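Teaching by Hand: Kitchen Tasks for the Rokis Arm
Project report, October 2018

Our project asked a simple question: how should a person show a robot arm what to do? We compared two ways. In the first, the operator sat across the room and steered the arm with a joystick. In the second, which we called Furis, the operator held a gripper like the one on the arm, fitted with a camera, and just did the job.

We started with remote control in July and loved it straight away, even though it was slow! Turning the wrist while moving forwards took real practice, and most of us tilted the cup before we reached it. By the end we had 528 usable showings from the joystick and 2,194 from the hand-held tool. We trained one model on each set, then a third on an equal share of both.

The hand-held set had far more variety in it. People came at things from the side, changed their minds, backed off and tried a new angle — all of which we kept. We threw out 874 recordings in which the object left the camera's view for too long, so the figures above don't include those.

Jars were our favourite objects and the hardest. A handle on the lid gives the fingers a second thing to close on, and we had to agree whether a showing should go for the glass or the handle. We settled on the glass, with the fingers wide open on the approach. 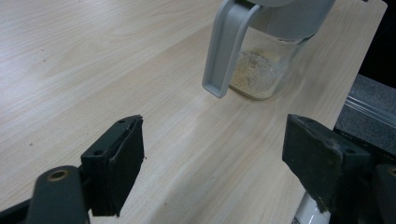

One of the Prultley group wrote back after reading our draft that we should have recorded both grasps and labelled them, as a model that has only ever seen one will have nothing to fall back on when the glass is out of reach. We agree, and the next round will do it. We'd also like to log finger width on the joystick side, which the Ccori software left out of 2 of our sessions.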